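Two countries, one sea: who gets the fish and the gas?

Look at a map of the world. On land you see lines between the countries. At sea you see only blue. But there are lines in the water too, and grown-ups argue over them for many years.

## How far does a country go?

A country with a coast owns a strip of the sea beside it. Further out, there is a bigger zone. In this bigger zone other ships may pass, but only the country may catch the fish or take gas from under the sea floor.

When two countries are close to each other, their zones can lie one on top of the other. It is a bit like two children who share one wide bed — each says that the middle part is theirs.

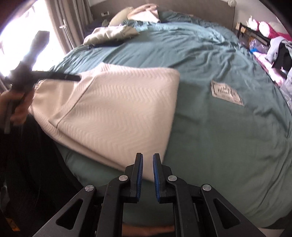
*A pillow on a big green bed. Where would you put the middle?*

## The story of Kaneck and Bakker

Let us think of two islands, Kaneck and Bakker. Between them is a shallow place called the Kenamness Bank. In one year the boats of both islands brought home 3577 boxes of fish from there. Then a ship found gas under the bank, and each island said: "It is ours!"

They talked for six years. First they wanted to draw a line exactly in the middle, but Bakker has a very small rock far out in the sea, and it wanted to measure from this rock. Kaneck said that a rock where no one can live should not count so much. 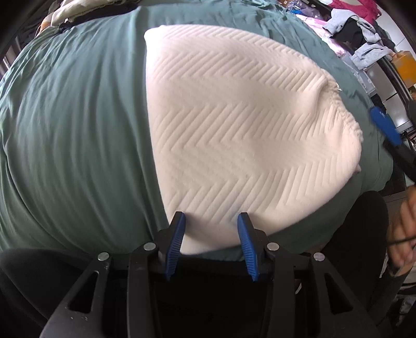
In the end they left the line for later. They made a shared zone, and they wrote 14 rules for it. Both islands may fish there. The money from the gas is cut in two equal parts. After 10 years they will meet again and look if the rules are still good.

Does this mean that Kaneck gave up its claim? No. Both islands wrote in the paper that they keep their own opinion on the line.
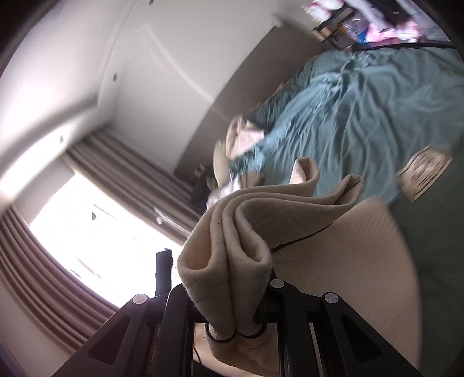 ## Words to remember

- **Claim:** when a country says "this place belongs to us".
- **Zone:** a part of the sea with its own rules.
- **Treaty:** a written promise between countries.
- **Bank:** a place in the sea where the water is not deep. You cannot keep your money in it!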